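Home | Courses | Handouts | Readings | Contact

Wood in Use, Unit 4: Reading a Tabletop
Horácio Peixoto
January

These notes go with Friday's session. Bring them, and bring something to write on that isn't your phone.

Most of what gets said about pale wood tables is sales talk. Last term I collected 106 product pages for light-colored tables and read every one. The words "natural," "warm" and "honest" did a lot of work in them. The words that would let a buyer judge the table, such as species, cut, thickness and finish, were much harder to find. Keep that in mind when you read the Irov leaflet in your packet. It has four paragraphs on feeling and one line on construction, and the line is vague.

1. Grain and figure

People mix these up, including people who sell wood. Grain is the direction the fibers run. Figure is the pattern you see on the face, and it depends on the grain, the growth rings and the angle of the saw. A board can have straight grain and a lively figure. Broad curves and arches usually point to a cut made close to a tangent with the rings. Tight, even lines usually point to a cut nearer the radius. I say "usually" because I have been wrong, and so has every textbook author who gives you a table with two columns and no exceptions.

The other trouble is that the face tells you about the face. A thin layer of real wood glued over something else will show the same curves as a solid board. Printed surfaces have also become very good. Look for a repeat in the pattern, then look at an edge, and if you can, look underneath. If the end grain doesn't agree with the top, believe the end grain.

2. Color

Don't name a species from color. Birch, maple, ash, beech and several kinds of pine can all be taken for one another under a finish, and stain makes it worse. The Treneo reading claims a trained eye gets it right "almost always." There is no test behind that claim in the chapter, and I looked through the notes at the back too.

Light matters as much as the wood does. One top can look warmer toward one corner and cooler toward the next, with no difference in the material at all. Before you write "uneven color" in your report, turn the piece or move the lamp and see whether the patch moves with it.

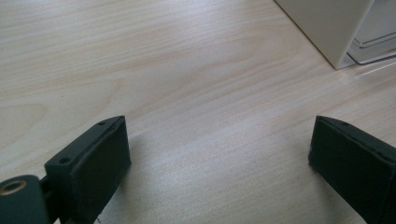 Sheen causes the same kind of mistake. A soft bright area may mean a satin finish, or a polished one in poor light, or years of sleeves rubbing on the same spot. Get your eye down near the surface and look along it toward a window. Scratches and dull rings show up that way when they are invisible from above. Then write down what you saw before you write down what you think it means.

3. Feel

Smooth tells you someone sanded it, or coated it, or both. Grades of abrasive are worth knowing here, but a surface taken to 500 and then given a thick coat will feel like the coat. The old fingernail test for softness is not allowed on the Meireles tables. They belong to the department and I have to answer for the dents.

4. Exercise

Work in pairs on one table. Draw the main grain direction and any broad figure. Mark the light source on the drawing. Give three statements you would defend and one you would not, and say what you'd need in order to settle it. "Looks like oak" will get you no credit.

You have 23 minutes, then swap tables and do it again without seeing the first pair's sheet. Last year the two sets disagreed more than I expected - mostly on color.

Reading for next time: Sullham packet, the section on edges. Skip the foreword.

Related handouts
Unit 3: Saw Cuts and Growth Rings
Unit 5: Edges, Joints and Undersides
Finishes and What They Hide
How to Read a Furniture Label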